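Notebook, returns bench / sort cell
Friday, start of shift

Cell was down when I came in. Cleared the fault, homed the arm, away again by the time the kettle boiled. The overnight log gives a grip timeout and nothing else, so I've written "grip timeout" in the fault column. Management wants that column filled and I want it noted that filling it tells us very little.

Worth setting down where we are before the Lasitz people come back with their slides. Their claim at kickoff was that the cell would take the mixed returns off the bench and free people up for "higher value tasks". I asked at the time what those tasks were. Still waiting. What I can say from the bench side is that the work has changed shape. Duangjai used to sort by hand, standing, chatting, with the radio on. Now she sits by the pendant and gets up when it stops. She says her back is better and her head is worse. I put both halves of that in my last report and only the first half made it into the summary.

Settings as of this morning:
Speed held at 35 percent. Lasitz wants 80. I won't sign for 80 while people are still reaching in to re-seat parts between runs, and they are, because the cell asks them to.
Retry limit set to 3, was 6. At 6 it would sit there having a go at the same item while everything else waited.
Payload and tool data unchanged.
Vacuum option still in its box. Leave it there until someone has read the manual.

Thin items remain the sore point. Anything flat and smooth on a flat floor gives the fingers nothing to get under. A person slides it to the edge with one finger and picks it up without knowing they've done it. Mahnaz tried to write that move down for the Winov software and got two pages in before she reached the part where you feel the item start to tip. There's no field for that. She reckons it can be done with a push against the wall followed by a pinch, and she may be right. I've told her she can have the cell after lunch.

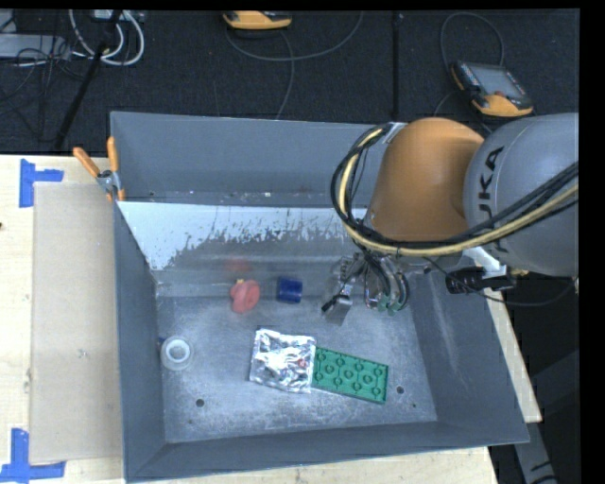
Then there's the matter of who gets the credit. When the cell clears a tray by itself, the dashboard counts it as automated. When it clears most of a tray and Duangjai does the last few, the dashboard also counts it as automated. I raised this with Farahani, who wrote the dashboard, and was told the assist flag is on the list. It was on the list in January too. Until it's in, I'd ask everyone to keep the paper tally going beside the pendant. Yes, it's a nuisance. Without it we've got a chart that goes up and no way to tell whose arm it was.

I'm not against the thing. For chunky parts it's steady and it doesn't get sore. On the repeat runs, same part over and over, I'd sooner have it than ask someone to do a whole shift of that. My trouble is with the jump from there to "the bench is automated", and from there to the roster, where I see one afternoon line has been left blank from next month. I've asked whether that's a mistake. If it isn't a mistake then somebody should come down and tell the people it belongs to, in person, before it goes up on the wall.

10:40. Stopped twice. First stop was a reach limit near the rim, my fault, I'd nudged the approach height yesterday and forgotten to nudge it back. Second was another grip timeout. Reset both times from the pendant. Duangjai had the second one cleared before I'd put my glasses on. She has learned the sound the fingers make when they close on nothing and is on her feet before the alarm. No training module covers that, and it will leave with her if she goes to Brullach, who have been advertising again.

Mahnaz's view, for balance, as she reads this book: she thinks I'm judging a learner by its first months and that the misses are where the information is. She'd like us to stop tidying up the hard cases before each run so they get logged properly. Fair point. I've been guilty of giving it an easy tray when visitors are in. From today we run what we've got, visitors or no visitors. If the success rate drops, it drops, and it can be explained by the people who set the target.

My answer to her, also for balance: a learner on the bench gets a wage and can ask a question. This one sends me an error code.

13:15. Mahnaz on the cell. Push-then-pinch, slow, hand on the enable switch. She got it to do the move once and then couldn't get it to do it again with the same program and what looked to both of us like the same starting position. Second attempt it pinned the item against the wall and lost it. Third, fault. She's pleased. I'm less so, but I've logged the one good run as a good run.

She wants force sensing at the wrist before going further. I've put in the request with the cost left blank, having learned that a cost written in pencil gets treated as a budget.

To do, mostly mine:
Put the approach height back and write it on the card this time.
Chase Farahani about the assist flag, in writing.
Find out who owns the roster change.
Ask Lasitz what they count as a pick. Picked up, or picked up and put down where it was meant to go? Their figures and ours won't line up until we know.
Rotate the pendant seat. Duangjai has had it all week and it's a dull job to do well. I'll take Monday mornings myself.
Proper stool for whoever's sitting there. The present one was borrowed from the paint room and they want it back.

15:50. Lasitz rang. Visit moved to the afternoon, same day. They asked if we could have it running at 80 for the demo. Said no. They asked if we could have it running at 80 with the gate closed and the bench staff on a break. Said I'd want that sentence in an email. No email yet.

Shut down normally, arm parked, tally sheet clipped inside the back cover.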